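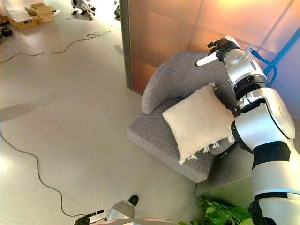 Gray armchair with wraparound back and fringed cream throw pillow.

About Gresham Upholstery

Gresham Upholstery furnishes waiting areas, lobbies, reading rooms and private homes. The company designs, builds, covers and repairs seating, and supplies the pillows, throws and small tables that go with it. Our workshop and showroom share one building on Vandenberghe Street, where customers may sit in the chairs, handle the fabrics and speak directly with the staff who will carry out the work.

Our History

The company was founded 40 years ago by Krystyna Szewczyk as a repair shop for dining chairs and sofas. Early work came largely from families who wished to keep furniture that had been in use for a generation or more. Within a few years the shop was receiving requests for new pieces, and the first armchair offered under the Gresham name was a low, rounded model intended for small apartments. Mrs. Szewczyk remains with the company as head of design and approves each new model before it is offered for sale.

The purchase of the neighboring Gandmont frame shop allowed us to bring frame building under our own roof. The name was kept, and the department that cuts and joins our frames is still known as Gandmont.

What We Make

Seating is our principal business. The catalog contains 7 armchair models, together with sofas, benches and footstools. Customers most often ask for chairs with a curved back that continues into the arms. A back of this kind gives support when the sitter turns to one side, and the chair may be placed away from a wall without showing an unfinished rear face.

Seat width and height may be altered on request. For offices and clinics we generally recommend a firmer cushion than for homes. Older visitors often find a low seat difficult to rise from, and we ask that this be considered when a chair is chosen for a public room.

The Orik line of accessories was added at the request of customers who had bought a chair and could not find a pillow to suit it. It includes square and oblong pillows in smooth, ribbed and shaggy covers, with plain or fringed edges. All Orik covers can be removed for cleaning. Fringed covers should be shaken out by hand and never placed in a dryer.

Fabrics

The showroom holds 124 upholstery fabrics, arranged by color and weight. Heathered grays account for a large share of our orders. The mixed yarn hides lint well, and a textured surface shows less wear on the arms, where the hands rest. Pale and brightly colored fabrics are also kept in stock. Customers may borrow up to 2 large samples at a time and are encouraged to look at them in the room where the furniture will stand, in the morning and again under lamps. Warm-colored walls can change the look of a neutral fabric considerably.

Repair and Re-covering

Any chair or sofa built by the company may be returned for repair. We also accept furniture from other makers after an inspection. The frame, webbing and padding are examined before an estimate is given, and the old cover is returned to the owner if requested. The repair department closes to new work for part of October while the annual inventory is carried out.

Visiting Us

The showroom opens at 10 a.m. Appointments are not required for general visits but are requested for projects involving more than one room. Customers should bring the measurements of the room and of the narrowest doorway on the way to it. Delivery staff will place the furniture, remove the wrapping and take it away.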